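Grevent Opens Its Simulation Lab to Visitors, Whale Included

FOR RELEASE IN NOVEMBER

Grevent will open its simulation lab to the public for one evening this November, starting at 5 p.m. Guests will watch a robot arm deal with the contents of a dresser top, a job most households have put off for years. All of it takes place on a screen, so visitors may stand as close as they like.

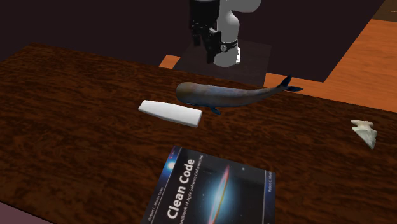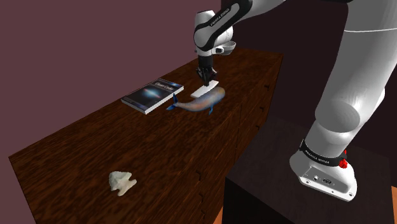 The simulated arm at work above a book, a whale figure and a plain white block. Renderings: Grevent.

The evening is built around Cuautle, the company's software for rehearsing pick-and-place jobs before any hardware gets involved. Visitors can follow 32 short runs, ask questions during all of them, and vote on which one should be shown again slowly.

"People expect car factories," said Natalia Serrano, who leads the Cuautle team. "We give them a whale and a copy of Clean Code. Attendance has held up surprisingly well."

Heriberto Ibarra, the lab's demonstration engineer, will run the controls and has agreed to leave the failed attempts in. "I was outvoted," he said.

Partner firm Notbridge will host a 17-minute talk on gripping smooth objects. The speaker, Abundio Quintero, has been told about the clock.

Admission is free. The room seats 34, and places go to those who register first. Coffee will be served by human beings, at human speed.

To register, or to ask about press seats, contact Refugio Camacho at the Grevent press desk, extension 1746. Doors open at 4:30 p.m.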